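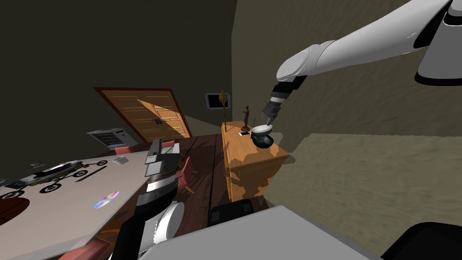

Source: Foteck

Workshop Diary, 2025-03-11

The office today completed its review of the second proof of the Sokdale playing deck. The deck is the card game described in the later chapters of the Hernent chronicles, and the license permits the workshop to produce it in one edition of 2820 copies. Each copy will carry its number on the inside of the lid.

The principal matter before the office was the suit of Keys. In the first proof, sent out in December, the Keys were printed in the same dark red as the suit of Lanterns, and players at the test tables confused the two by candlelight. The chronicles state that the river lords play "by one flame only," and the workshop regards legibility in poor light as a condition of the work. The Keys will now be printed in green. The Lanterns remain as they were.

Two further corrections were entered. The Ferryman card had been drawn with his pole in the left hand, contrary to the text. The Widow of Ezzat had been given a crown. She holds no title in any of the books and is to be shown with her head uncovered. The artist has accepted both corrections and will return the drawings with the next packet.

The rule booklet stands at 40 pages. A request was received from subscribers to include the betting verses in full. The office has agreed to print the verses spoken at the opening of a hand and those spoken by the loser. The remaining verses exist only in fragments, and the workshop will not compose new lines to fill them.

Subscriptions closed at noon with 931 copies reserved. Subscribers who have moved house are asked to send their new address in writing before the cases are packed. Copies not reserved will be offered to shops after the subscribers have been served.

Card stock for the third proof was ordered in the heavier weight. The samples in the lighter weight curled at the corners after one evening of play and have been set aside. The wording of the lid remains open and will be taken up tomorrow morning.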